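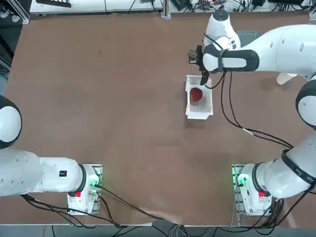
Gripper comparison, Tallstead bench

The Florkow two-finger gripper has finished its first block on the dual-arm table. Each trial is a single pick of one small item into or out of an open bin, run with the right arm. Over 100 trials it completed 94. The Nillmont gripper ran the same block in May and completed 3 fewer. Finger force was held at the same setting for both.

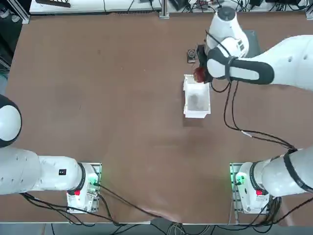

Lyons wrote in to ask whether a gap that small means anything with one block per gripper. It does not mean much, in the view from that end, and a second block with the order of items shuffled would be worth more than a new fingertip.

The second block is planned. Of the Florkow failures, 2 were controller timeouts during approach and are counted as misses. The rest were slips at lift-off, all on smooth items gripped above the widest point. Lowering the grasp height is the next change. The wrist camera calibration stays as it is.
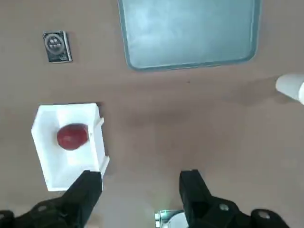

Release height will be logged from the next block on, along with finger opening at approach. Trial logs are in the shared folder under the gripper name.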